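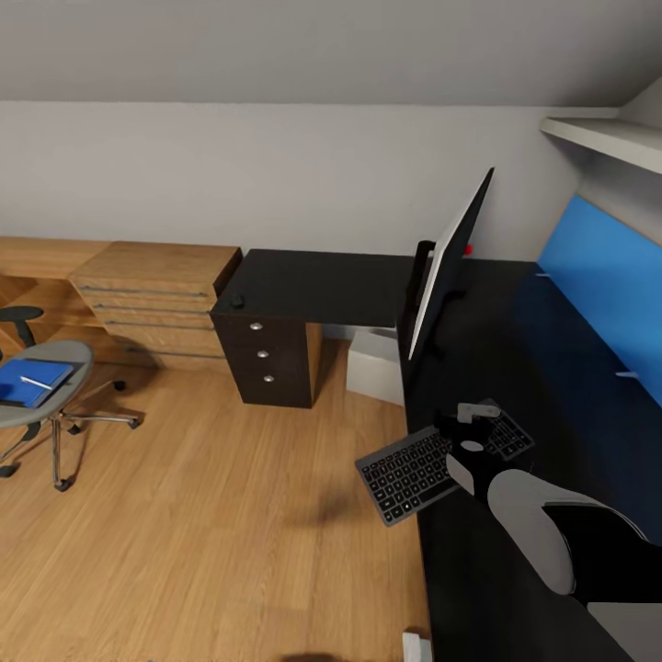
A comparison of grippers is only fair when each gripper meets the same task under the same conditions. In this chapter we compare two of them, the Cosau parallel gripper and the Zonov adaptive gripper, and we keep the room, the arm and the controller unchanged in all trials. Our first task is the gripping of a keyboard. A keyboard is long and thin, and when the fingers close near one end, as they do on the black desk, the weight of the other part tries to turn the object in the grasp. A small block does not test this, and for that reason the older tests by Sydorenko told us little about office work.

Each gripper made 200 trials. A trial was counted as good if the keyboard was lifted and held level until the controller gave the signal to release. The Cosau gripper reached 196 good trials. The result of the Zonov gripper is discussed in Section 2, together with the question of finger pads.
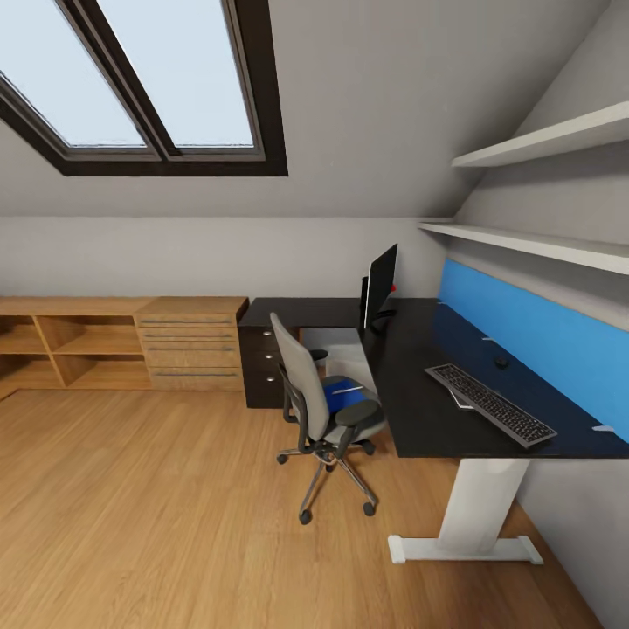
Reading time for this section: 2 minutes

Before the trials, Britt-Marie Amundsen prepared the simulated room. The student should study where the keyboard lies. It is placed diagonally on the desktop, with the mouse just behind it and the blue panel farther back, so the arm must choose an approach that touches neither of them. Write down your own choice of approach before you continue to the next page.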